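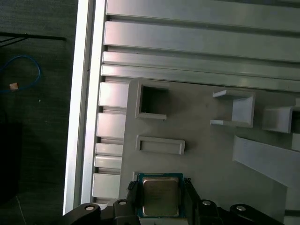 The Wekevex finger kit is sold as two replacement fingers, four pads, a bag of screws and a license key for the grip software. I have had one on my bench since September and have now put enough cycles on it to write something down. Most of my testing has been with desktop processors, because they are a good worst case for a parallel gripper: thin, square, expensive, and with very little edge you are allowed to touch. With the chip held upright and the metal lid facing out, the fingers contact the left and right sides only, and the pads sit against the teal-green rim without coming across the face of the lid. The notch in the pad is what I paid for. The stock fingers on my gripper have flat pads, and with those a processor can rotate a few degrees in the grip before anything in the force signal tells you.

Installation took me most of an evening. The manual assumes you are starting from a Wotau wrist adapter and gives torque values for that adapter only. Mine is an Aydoğan, with a different bolt circle, so I had to drill out two holes in the spacer plate. Bindu Thampi at Wekevex support sent a drawing the next morning that would have saved me the trouble. It should be in the box.

Calibration is a separate program that runs once and writes an offset file. It wants the fingers closed fully, then opened to the stop, then closed on the gauge block. Do not skip the gauge block. I did, on the first attempt, and the reported width was off by enough that the gripper refused to accept that it was holding anything. The error message for this is "E-4 object lost", which is also the message for an object that has been dropped. I have asked for these to be separated.

The test itself was simple. The arm picks a processor from a tray, turns it upright, carries it to the fixture plate, presents it, and returns it to the tray. I set the target at 2000 cycles for the stock fingers and 2000 for the kit, same arm speed, same chip (a dead one, bought in a lot of dead ones). The stock fingers had 162 cycles flagged for rotation beyond my limit. The kit had three, all in the first hour, before I retightened the left pad. After that I let it keep running past the target while I was busy with other work, and stopped it at 3446 when I needed the arm back.

Pad wear is visible under a loupe but not to the touch. The ridges have gone slightly shiny along the upper edge. I can't say what they will look like at ten times the count. Aurelio Segura runs the same kit on memory modules and changes his pads at every scheduled service, which seems early to me, but his line is busier than my garage.

Some things I don't like:

The pads are held by a single screw each. One screw lets the pad pivot if it loosens, and a loose pad was the cause of all three of my bad cycles. Thread locker fixed it. A locating pin would be better.

The software license is tied to the controller. I moved to a different controller in the middle of testing and had to wait for a new key. Cludik, who resell the kit, were polite and slow.

There is no statement anywhere in the paperwork about the electrical properties of the pad material. For dead chips this is irrelevant. For live ones it is the first thing I would ask. I measured surface resistance with a cheap meter, got a different answer each time, and don't trust any of them enough to print here. Support has the question -- I will add the answer to this post if one arrives.

On software, the useful part is the grip profile editor. You set approach speed, contact force and hold force separately, and the change from contact to hold is a ramp with an adjustable length. I use a long ramp for processors. The default is short enough to make the chip click against the pad, and I don't want to hear that with a good part. Profiles export as plain text, so they can be kept in version control.

I am keeping the kit on the arm. Next on the bench is picking from a tilted tray, for which the approach angle has to come from the wrist camera, and I have not started on the code for that yet.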